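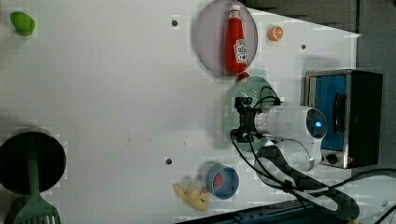 The arm over the green plate, with the toy oven to its right and the ketchup lying on its plate.

I have spent a good part of the winter in a rented room in Dullham, moving plastic food from one place to another by way of a machine, and I have come out of it with an opinion that I'd like to set down while my shoulder still aches. The opinion is that we talk far too much about how many demonstrations a robot has been given and hardly at all about who gave them, and in what mood, and with what habits of the hand.

Anyone who has worked in this corner of things will know the two usual ways of going about it. You can take hold of the arm itself and walk it through the job, the way you might guide a child's wrist when she is learning to write her name (I still remember my aunt doing this for me, and how I resented it). Or you can sit off to the side with a controller or a smaller arm and steer the big one from there. At Cadthorpe, where I learned, everybody guided by hand. The project I work on now, which goes by the name of Jin, is all remote control, and for the first few weeks I was sure it was a step backward. I couldn't feel anything! I would close the fingers on a strawberry and have to look to find out whether I had it.

I have changed my mind on that, mostly. Leading the arm by hand feels lovely, but you are lending the robot your own sense of touch while you do it, and it doesn't get to keep the loan. You feel the edge of the plate through the metal and you ease off without thinking, and all that ends up in the recording is an arm that slowed down for no reason it could ever discover for itself. With the remote setup I was half as graceful and twice as honest. If I couldn't see the thing, I had to move until I could, and the moving went into the recording along with the rest.

Where I'm still stubborn is on the matter of quantity. Our target for the season was 2,000 demonstrations. By 5th January we had 902, and there was a certain amount of worried conversation over sandwiches about whether we should speed up. I understand the worry. A number on a wall is a comforting thing to walk toward. But I sat down over the holidays with a pot of tea and watched a long run of my own recordings, and I could tell you from the motion alone which ones I had done before lunch. There were 77 in a row that I would have been ashamed to show anybody. The task was done in every one of them, mind you. The bottle got to the plate. It got there by a sort of impatient swoop, with a correction at the end that I never made in the morning, and I had plainly stopped thinking about what I was doing and begun thinking about soup.

Now, you could say (and a colleague did say, kindly enough) that variety is good for the learner, and that a swoop is just one more way of carrying a bottle. I've turned that over a good deal. I think there is a difference between the variety that comes from the table and the variety that comes from a tired person. Put the bottle down on its side one time and stand it up the next, and you have asked a real question that has to be answered with the hand. A bottle on its side wants to be approached from a different direction altogether, and it may roll. I would give you ten recordings of bored swooping for one good careful pickup of something that is lying awkwardly.

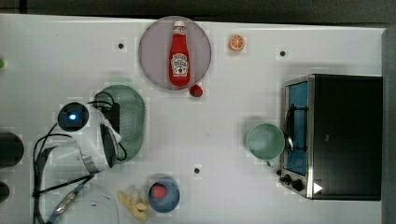
Ketchup upright on the plate, a strawberry just below the rim, and the mug beside the oven door.

Look at how much there is to decide on even a modest table of toys. A mug by the oven door with its handle turned toward the door is a different problem from the same mug with the handle facing you. Do you take it by the rim or go in for the handle? I have taught it both ways, and for a while I taught it both ways on alternate tries, out of plain absentmindedness. I think that was the worst thing I did all winter, worse than the soup. If a person taught you to drive that way you would get out and walk.

My grandmother taught me to make dumplings in her kitchen in Fekville, and she had a rule that she would only show me while she was making them for somebody. She wouldn't do a dumpling for show. I took this for one of her superstitions until I started doing this work, and now I believe she understood demonstration better than most of us who do it for a living. When she was cooking for company her hands did what they really did. When you perform the task for the sake of having performed it, your hands begin to leave things out.

So I would like to see a few changes, and I don't think they are expensive ones. I would like us to stop after 32 demonstrations and have the person who gave them watch some of them back before giving any more. I'd like the person's own notes kept next to the recordings, in ordinary sentences, including the grumbling. I would like it to be perfectly all right to throw away an afternoon. And I would like whoever sets the target to come and sit in the chair for a full day before writing the next one on the wall.

We are going on until March, and I have asked for shorter afternoons. As for the 77, I've marked them to be left out, and I plan to do that stretch again in the mornings, beginning with the bottle on its side.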